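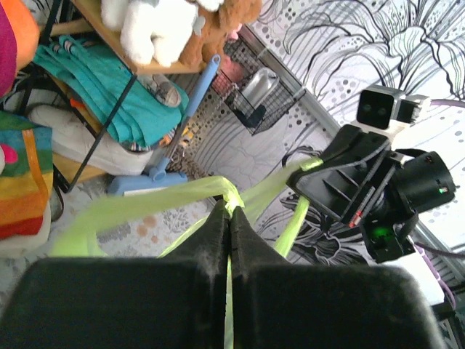 *Reading time: 2 min*

## 4. First use of the Grusimel slow cooker

Before you cook food, run the pot one time with water only. A light smell in this step is normal.

1. Wash the inner pot and the lid with warm water and dish soap. Dry them well.
2. Put the pot in the base and pour in 400 ml of water.
3. Close the lid and turn the knob to **LOW**.
4. After 2 hours, turn the knob to **OFF** and pull out the plug.
5. When the pot is cool, pour away the water.

> **Caution:** Do not put the base in water. Wipe it with a damp cloth.

**Note:** For bean soups, boil the beans on the stove first, then move them to the pot. The setting LOW is not enough for raw red beans.

If the light blinks and the display shows code 109, the lid is not closed correctly. Open it, turn it to the mark and close again. If the code stays, write to Worell service in Plistov.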